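Home | Entries A-Z | Laundry & Linens | Random entry | About
Search this wiki... Go

Towel roll (packing)

A towel roll is a towel folded lengthwise and rolled up tight so it takes less room in a box, bag or drawer. You'll also hear it called a log or a sausage, and in the Raswood moving guides it goes by "soft roll." I've been writing the linens entries on here for 3 years and this is the one I get the most mail about, so I've let it run a bit long!

The basic roll is easy. Fold the towel in half the long way (thirds if it's a big bath sheet), smooth it flat on a bed or table, and roll from one short end. Hand towels are the nicest to practice on. Terry grips itself pretty well, but a roll left alone will slowly open up, so most people put something around it - a rubber band, a ribbon, a strip of old T-shirt.
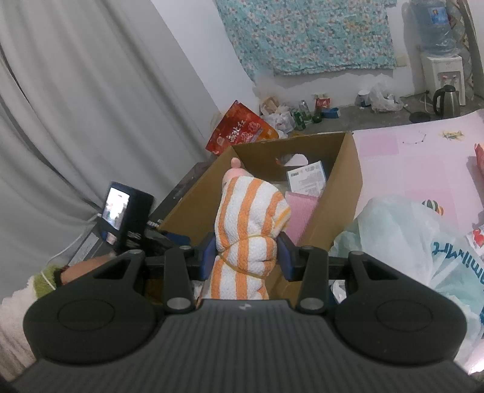
A rubber band around the middle is my favorite, mostly for speed. It does pinch the roll in at the waist, and if you leave it on for months you may find a crease there that takes a wash to get out. Old bands go brittle and snap, too. When I moved to Grelport I had 19 rolls banded up and 4 of them had popped open by the time I got to the box (cheap bands, my own fault).

Rolls can stand on end or lie flat. I like them standing in a cardboard box, next to bottles and other bathroom stuff, where they make pretty good padding. Don't pack them damp, ever.

See also: Ranger roll; Washcloth; Figueroa fold; Box, cardboard

Last updated: September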